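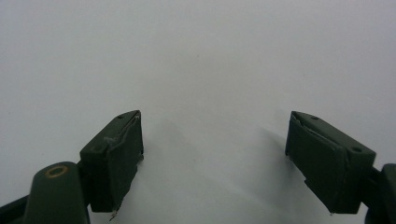 Reading Habits of Evening Students and the Library's Closing Time

Seon-mi Ma, Abdelghani Ashour, A-yeong Cha
Course adviser: Nevzat Aksoy

1. Background

The Wisach campus library closes at 6 p.m. during the spring term. Evening classes start at 5:30, so students who work during the day have almost no time to use the building. Our group wanted to find out if these students borrow fewer books, and what they do when they need one.

2. Method

We wrote a short survey and handed out 200 paper copies in January, before evening classes in the Kilto building. We got 67 back. Four questions dealt with borrowing and two with study space. We also interviewed 18 students who had left an email address on the form. Each interview took ten minutes and we took notes by hand.

One question was worded badly. "How often do you use the library?" did not say if the online catalog counted, and people read it both ways. We left it out of the results.

3. Results

Most of the students who answered had not borrowed a printed book that term. The usual reason was the closing time. Several said they bought used copies or shared one with a classmate. Students with children were more likely to ask for a longer loan period than for later hours, a point we had not asked about and only heard in the interviews.

Study space came up more than we expected. Students who arrive straight from work often sit in the hallway until class.

4. Limits

The return rate was low, and we only covered one building. Students who skip class were missed. We did not get loan records from the library, so everything on borrowing comes from what students told us.

5. Suggestions

We suggest keeping the front desk open until 8 p.m. on 2 evenings a week for one term and comparing the loans. A return box near the Kilto entrance would also help.

Related reports
Bus Transfers and Late Arrivals at Wisach
Lunch Prices in the Felell Cafeteria
Ji-hoon Gil: Noise Levels in Shared Study Rooms
Used Textbook Sales, Spring Term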